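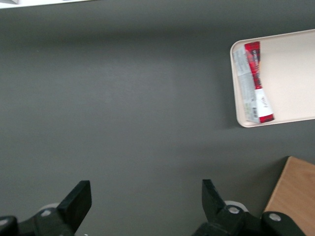
How to clear and reset a snack station

A snack station is a tray, a board and a bit of bench where people help themselves. Left alone for a day or two it fills up with wrappers, crumbs and half packets. Clearing it takes a few minutes if you do it in the same order each time.

What you need

A shallow plastic tray with a raised rim
A wooden board
A small bin or paper bag
Two cloths, one damp and one dry
Dish soap
A lidded container for anything still sealed

Step 1. Sort the rubbish first

Bring the bin to the bench. Pick up each wrapper and give it a squeeze before it goes in. A crumpled wrapper can still have half a biscuit in the bottom, and that is how ants get started. Shake any loose crumbs into the bin, then flatten the wrapper and fold it in thirds so it doesn't spring open again.

Check your council's rules on soft plastics. In Maglaya they go in the general rubbish unless you take them to a drop-off point. If you are collecting them, keep a separate bag and only put in wrappers that are clean and dry.

If you keep a shopping list by barcode, scan the wrapper before you throw it out. I used to skip this and then couldn't remember which flavour had run out.

Step 2. Put aside what is still good

Sealed packets go in the lidded container. Check the best before date on each one. Opened packets get a peg if they will be eaten that day, otherwise bin them.

Step 3. Wash the tray

Tip the crumbs out, then wash the tray in warm water with a little soap. Run a finger along the inside of the rim and into the rounded corners, where sugar and salt collect. Pale plastic stains from chilli or cheese powder. For a stain, mix two teaspoons of bicarb soda with enough water to make a paste, spread it on, and rinse after 23 minutes or so. Don't use a scourer, as the scratches hold grease.

Step 4. Wipe the board

Wipe a wooden board with the damp cloth, going with the grain, then dry it straight away. Stand it on its edge until it is fully dry. Never leave it soaking. Oil it with food-grade mineral oil when it starts to look chalky.

Step 5. Wipe the bench

Lift everything off, including any paper or card lying about. Dark matte surfaces show streaks, so go over the bench once with the damp cloth and once with the dry one.

Step 6. Put it back

Tray on one side, board on the other, with a hand's width between them for cups. Refill the tray in a single layer. If packets are stacked above the rim they end up on the floor.

Leave the bin within reach of the tray. Wrappers get dropped back in the tray mostly when the bin is across the room.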